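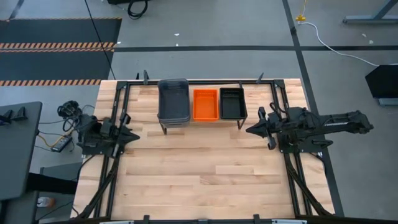
Gray bins, an orange basket and a black basket at the far side of the table.

Sorting Room Diary, August

Morning

The room was opened at 8:15 and the table wiped down. The order of containers remains as agreed in the spring: gray on the left, a bright basket in the middle, black on the right. Gray is for items to be kept, the bright baskets are for items awaiting a decision, and black is for items leaving the building. Shufen Song has asked that the order be written on the wall card, as two new members of staff have been working from memory. The card will be replaced this week.

The delivery from Dusix was received at 9:40 and signed for by Jingyi Liang. It consisted of 25 baskets and a box of labels. The labels are the wrong width for the rims and will be returned. Until the correct size arrives, paper tags tied through the slots are to be used. Tags should be written in pencil and not in marker.

Lihua Bai raised the matter of height. With the containers on the low shelf, the tabletop in front can be used for laying things out, and the person sorting does not have to move a basket each time. It was agreed that the shelf should stay for the remainder of the month. Its plywood top holds the three types side by side.

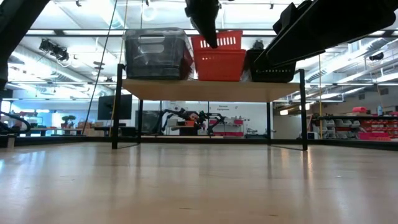

Afternoon

Work resumed at 1:30. The stock sheet was brought up to date and now stands at 1,141 entries, of which 400 have yet to be checked against the shelves. Haiyan Qin will continue with these tomorrow, beginning with the small kitchen goods.

The containers were also considered without the shelf, directly on the tabletop. The orange baskets take up more of the surface in this arrangement, and a clear strip must be left among them if anything is to be laid down. The slots along the sides are useful for checking contents at a glance. The tall gray container stands immediately behind the second orange basket, to its right. 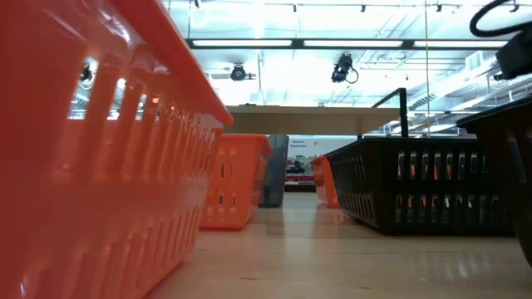
Waltraud Hauser remarked that the orange baskets ought to be nested whenever they are not in use, and that a second stack of gray bins would serve the room better than more baskets. Her request has been entered in the order book for September. The Samex catalog was left on the desk for comparison of prices.

The room was locked at 4:50. The key to the side cupboard is with Jingyi Liang.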